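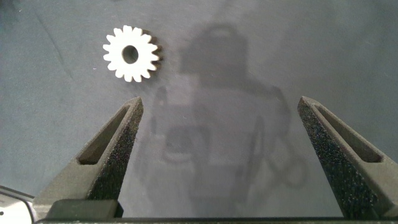

Right, sourdough update thread, for those who asked and also for those who very much didn't

The starter is called Mao, after my nan's cat, and it lives on top of the boiler in a jam jar with a saucer on it. I went away to Endstead in July, came back and it had a grey skin and smelled of nail varnish. Scraped the top off, fed it twice a day, and by the end of the week it was climbing out of the jar again. Tough little thing!

Satish Varma asked what flour I use. Strong white from the big shop plus a handful of rye. I did try the posh stoneground stuff from Suverlow and the loaf came out like a doorstop (tasty doorstop, mind you, we had it with soup)

Timings, because I keep getting messages: mix at teatime, fold it whenever I walk past the kitchen, into the tin before bed, fridge overnight. Bake first thing. 20 minutes with the lid on, then lid off until it's the colour of a conker

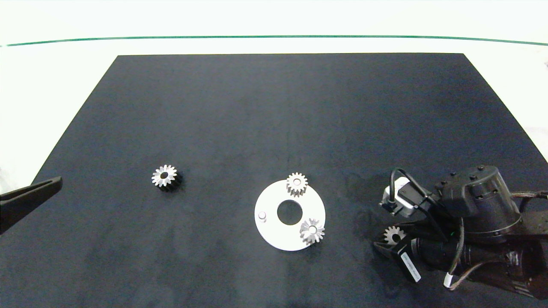

And yes I know you're supposed to use a banneton. Mine went mouldy in the cupboard under the sink and I've gone back to a colander with a tea towel in it. Rub rice flour into the towel. LOADS of it. More than that

Yulan Xie lent me a baking book from 1936 which has a whole chapter on bread for invalids. Everything is boiled milk and no crust. There's a recipe for toast water. It is toast, in water, strained. I haven't made it yet but I'm going to and you're all going to hear about it

Things I've stopped bothering with: the float test, weighing the water to the gram, that curly scoring pattern that looks like wheat. One slash down the middle and in it goes

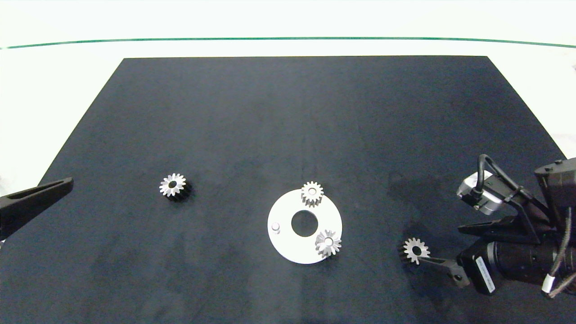
Furnar Makers' Club, Bread & Baking Group

Anyway we're doing a starter swap next month if anyone fancies it. Bring a clean jar with a lid that isn't screwed down tight (Guoqing Ye, I'm looking at you, I was wiping that ceiling for ages)

Yanling Lü is bringing the plain rye one that makes those really sour flat loaves, and I'll have spare Mao for anybody who wants some. 2 spoonfuls is plenty to get going

Also does anyone want a bread knife? I seem to own 3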